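The mantel clock is back on the bench, and yes, I know I said in January that I was done with gears for a while. I lasted until the end of the month!

For anyone who missed the earlier posts, I've been building a big wall-mounted orrery-type thing for the hallway (sun, Earth, moon, and a crank on the side so kids can spin it), and the mantel clock was supposed to be my break from it. Then the clock needed parts, and the orrery needed parts, and now they're sharing one tray and I can't always remember which bits belong to which.

So this week was gear sorting. I'd picked up a mixed box from the surplus counter at Restulgate, 32 dollars for the lot, which felt like a steal until I got it home and dumped it out on a towel. Everything in there was greasy. Some of it was brass, some of it was steel, and a fair amount was just washers. I put the worst ones in a jar of degreaser overnight and went after the rest with an old toothbrush and a wooden skewer for the gaps between the teeth. The skewer is great, by the way. It's soft enough that it won't scratch and you can keep snapping the end off when it gets gross.

Shih-chieh Fang came over in the evening and we went through the pile together with calipers and a lot of coffee. He's much pickier than I am. I hold a gear up, spin it on my finger, and call it good. He wants to see it under a lamp and check every tooth for a burr, and then he wants to check it again. We ended up with two piles and a saucer for the ones we were still arguing about.

My favorites are the small chunky ones with a wide hole through the middle. The faces clean up beautifully and you get those faint rings from the machining, but the sides of the teeth hang on to their color no matter what I do. I tried 60 minutes in the tumbler on a couple of spares and it hardly touched them. I've decided I like it that way, kind of bronzy on the edge and bright on the front, and nobody in my hallway is going to complain.

Next up is finding a shaft that fits. The bore is bigger than the rod I already bought (of course it is), so either I make a bushing or I go back to Restulgate and dig through the bins again. If you've turned a bushing on a tiny lathe, tell me how you kept it centered!

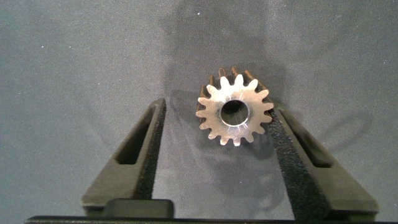

One of the chunky little ones, shiny side out.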